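Packers wanted, Ollthorpe and Flullthorpe

Sjögren Storage & Sorting is looking for 2 people with patient hands and a high tolerance for soft furnishings. The work is putting things in bags. If you have ever tried to get a cushion into a bag and lost, you know it is more of a job than it sounds.

You will spend the day bagging soft goods and putting small items back where they belong. A good packer settles the bulky thing first and thinks about the zipper second — most people do it the other way around and end up with a corner sticking out. Shelves are to be left tidy. Tape goes back too, whoever had it last.
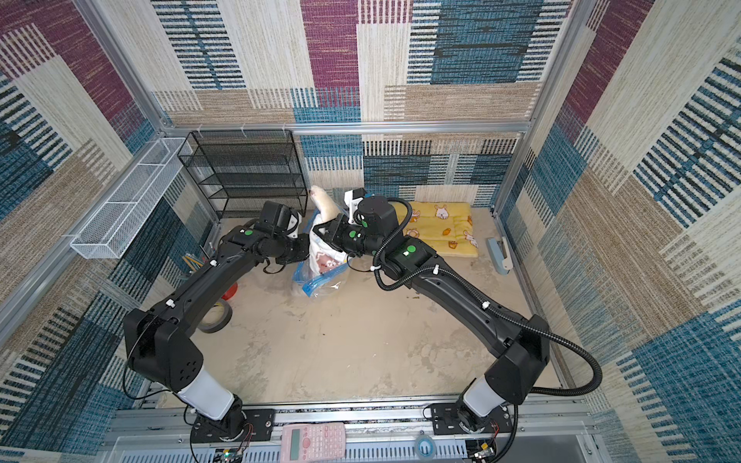
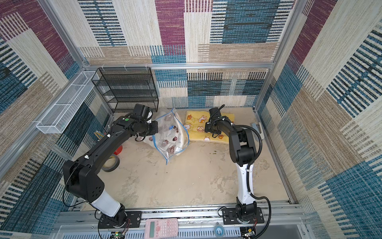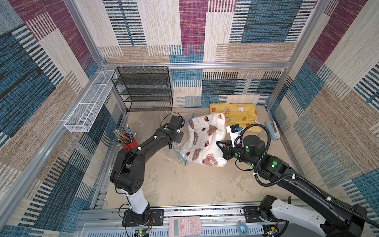
Clear zip bag, soft contents, black mesh shelf at the back: all three.

Do I need packing experience?
Closing an overfull suitcase is plenty, and we teach the rest during your first 2 shifts.

Shifts are 6 hours, starting early enough that the coffee is not optional. The Celside site handles almost 2,000 bags in November, so please don't book your beach vacation for then. You should be able to stand for most of a shift, fold a blanket without calling for help, and look at cartoon bears and rabbits for long periods without forming opinions. Gloves are provided. Music is decided by whoever gets in first.

To apply, write to Maj-Britt Nordin at the Ollthorpe office in 80 words or fewer. Tell her which sites you can get to and the most awkward thing you have ever packed. She reads every one, and she has heard the one about the fitted sheet.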